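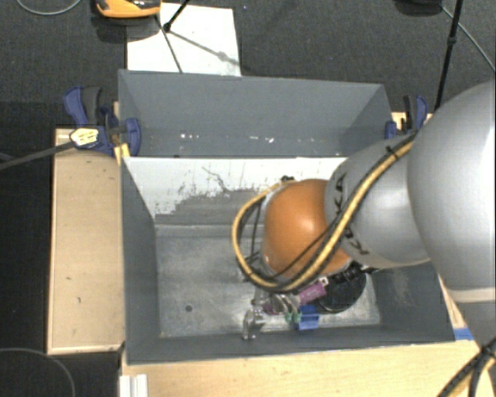
Okay, week four: small parts in bins. A few of you told me the bin unit looked like filler when you read the syllabus. Give me two pages and then complain!

First, some vocabulary, so we all mean the same thing. A bin is the thing with walls. A slot is where a bin lives on the bench. A lot is whatever is in the bin right now, and a lot can be mixed (colors, shapes, sizes all together) or sorted. Colleen Boychuk's reading uses "tote" for bin and "bay" for slot. Same ideas, so don't let it throw you.

I like mixed lots for teaching. With a sorted lot you can get lazy, you just grab. With a mixed one you have to decide what you're looking at before your hand goes in, and the small pieces always end up under the flat ones, or tight against a wall where it's hard to get a finger behind them. Shiny and clear pieces are their own headache. Under bright lights I've reached for a reflection more than once.

The case we'll work through is the Kalitz stockroom. They had 1634 loose items on the books and 772 of them had no home at all, just "in a bin somewhere." Tia Hulme got it down to 68 over one May, mostly by pairing bins: one to pick from, one right next to it to put into, and nothing goes on the bare bench in between. Read her notes on pages 3 and 4 before lab, and look hard at the part where the pairing broke down (hint: round things roll).

For lab, work in twos. One person picks, one person writes. Switch at the halfway mark. Pick from the top of the pile down, clear the walls before the middle, and if you can't name a piece, write down its color and rough shape and keep moving. Please don't dump the bin out, I know it's tempting.

Lab sheets go to Josée Fraser by 4 p.m. Bring a pencil, the pens smear on those forms.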